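Sim group notebook, Sernetti project
Friday, October 3, 2025

Present: me, Trefor Foulkes, and the two Year 11s on the grasping task. Griffiths lab was locked until half past, so we used the laptops in the library and moved over at lunch.

Picked up where we left off with the bowl task. The job for the Jindcombe round is to bring the gripper down into a bowl on a cluttered table without touching the rim, close, and lift clear. All in simulation at this stage. The real arm isn't booked until January.

Changed today:

Physics step halved. The old value let the fingers sink into thin geometry before the contact solver caught up. Run time is worse but we can live with it.

Approach split into 2 moves, a travel move at height and then a straight vertical descent. Before this the planner was free to come in on a slant, and it did whenever the start pose was low. The wrist is now held to vertical for the whole of the second move.

Random start poses back on. Someone had commented them out while debugging and never put them back, so last week's numbers are all from a single start pose and shouldn't be used for anything. I have struck them out in the results sheet and left a note.

Ran 1000 episodes over lunch on the new settings. 22 failures. I went through the log for all of them. Most are rim contact on the way down, with the bowl placed close to the edge of its allowed area. A smaller group are planner timeouts where the arm never leaves the start pose. 3 I can't explain from the log at all: no contact, no timeout, just flagged failed at the end. Need to replay those with the viewer open. Seeds are written on the whiteboard, bottom left, please don't rub them out.

Scene file is the messy one from the Sirkach asset pack, same as last time. The brightness on the tabletop still jumps along a saw-toothed line. Tried a higher shadow map resolution and it made no difference that I could see, so I put it back. It doesn't matter for the state-based policy but it will once we switch to camera input, and I'd like it sorted before then.

Descent on the new two-move approach, fingertips below the rim:

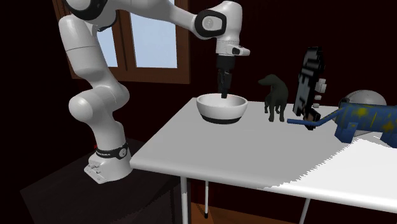
Trefor Foulkes reckons the rim clearance should be scored as a distance and logged every step, so that a near miss shows up as a near miss instead of a pass. He also wants the timeouts counted separately from the contact failures, as the fix for one has nothing to do with the other. Agreed on both. He'll write the logger over the weekend and I'll change the results sheet to match.

To do
- replay the unexplained seeds
- ask whether the judges want the scene randomised or fixed, rules are vague on it
- clearance logger (Trefor)
- bowl placement: shrink the allowed area or leave it? Leaning towards leaving it
- back up the repo before the school network goes down for maintenance
- return the Griffiths lab key to the front office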